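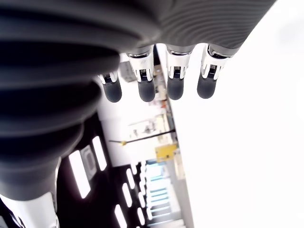

Damir Dervishi objected, when an early draft of this chapter was passed around, that it began in the wrong place. Students always want to start with the learning algorithm, he wrote in the margin, and they should start with the demonstrations, where most of the error comes in. The chapter was reordered to follow his advice. The algorithm now waits until Section 7.4.

Chapter 7
Learning to Grasp from Demonstration

7.1 The problem

Chapter 6 treated grasping as a problem of geometry. Given a model of an object and a model of a hand, we looked for contact points that would hold the object still against gravity and small pushes. The method works well when both models are good. In a kitchen, a stockroom or a repair shop they seldom are. The object may be soft, partly hidden or never seen before, and the fingertips may be rubber, which bends under load in ways that are hard to write down.

Learning from demonstration takes another route. A person guides the hand through the task many times. The robot's cameras and joint sensors are recorded, and a policy is trained to give the same kind of motion when it is shown the same kind of view. No contact model is written by hand. The cost is moved to the recordings, and the quality of the policy depends heavily on how they were made.

In this chapter we use one data set throughout, the Skulodport set, so that the effect of each choice can be compared. It was collected with a four-fingered hand and a small camera at the wrist. The tasks are everyday ones: picking up a cup, moving a folded cloth, pulling a plug from a socket, and placing a box on a shelf.

7.2 What a demonstration contains

A demonstration, or episode, is a list of time steps. At each step we store an observation and an action. For the Skulodport set the observation has two parts:

Wrist view. One color picture from the camera at the wrist.
Joint state. The angle of every arm and finger joint.

The action is the change in joint angles that the operator commanded at that step. Note that this is the commanded change. The motion that followed may be smaller, for instance when a fingertip is already pressing on something hard. Early versions of the recording software stored the measured motion in its place, and policies trained on those files closed the fingers too weakly. The operator had been asking for more force than the joints could show, and that request was missing from the data.

The wrist view needs some comment. A camera in this position moves with the arm, so the background turns and slides with every motion. When the wrist is tilted far over, ceiling lights can enter the view and a pale wall can wash out a large part of it. The fingers, by contrast, stay near the same part of the picture as long as they are not bent. A network trained on few episodes will often use the background as a clue to where it is in the task. It then fails when the robot is moved to another room. We return to this in Section 7.6, where the same policy is tested before and after a move from Skulodport to a second site at Flustport.

7.3 Keeping and rejecting episodes

The full collection holds 3,616 episodes. Not all of them are useful. An episode may have been stopped early, the clock of the camera may have drifted from the clock of the joint sensors, or the operator may have dropped the object and picked it up again.

The first two cases are simple and the episodes are removed. The third is a matter of judgment. A dropped and recovered object shows the policy how to recover, and a set with no recoveries tends to give a policy that stops dead after its first mistake. On the other hand, the steps just before the drop show the policy how to drop things. The rule used here is to keep the recovery and cut the steps that led to the drop – the cut is made at the moment the object leaves the fingers.

Of the full collection, 1,039 episodes belong to the cup task, and these are the ones used in the worked examples. A further 422 episodes of the same task were recorded later by operators who had no part in the first round. They are held back for testing. Splitting by operator is stricter than splitting at random. People have habits in how they approach an object, and a random split puts the same habits on both sides.

Episodes in the cup task run to up to 40 seconds. Long episodes usually contain pauses. A pause looks harmless, but it teaches the policy that the right action in that view is to do nothing, and a policy that has learned this can stay still for good. We therefore remove steps in which no joint was commanded to move, except where the hand is waiting for the grip to settle.

7.4 Behavior cloning

The simplest way to use the episodes is to treat each time step as a separate training pair. The network receives the observation and is asked to predict the action. The loss is the squared difference between the predicted action and the recorded one, averaged over all steps. This is called behavior cloning.

Its main weakness follows from the way it is trained. During training the network sees only views that the operator reached. During use it sees views that its own actions have reached. A small error moves the hand slightly off the recorded paths, the next prediction is made from a less familiar view, and the error grows. In the worst case it grows with the square of the episode length. Section 7.5 derives this bound and describes two common remedies: predicting several actions at once, and asking the operator to correct the robot while the policy is running.

Before going on, the reader should be comfortable with the joint coordinates of Chapter 3 and with gradient descent as presented in Chapter 5. The notation for the rest of this chapter is the same as in those two, with the letter o used for an observation and the letter a for an action.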